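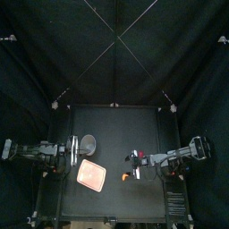

Ornum wants $128 a month for Mullico, its table-clearing service for two-armed robots, on a 17-month contract. The brochure promises a kitchen helper by October. I'd wait.
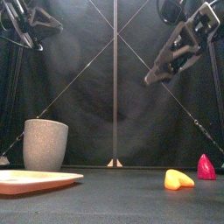

Mullico's setup guide is clear enough, and support answered me in four hours. My doubts are about the props. A speckled cup and a shallow plate are fair tests, but the food is small, plastic and well spaced. My sink never looks like that. Kustillow, the cheaper rival, at least lists what it can't pick up.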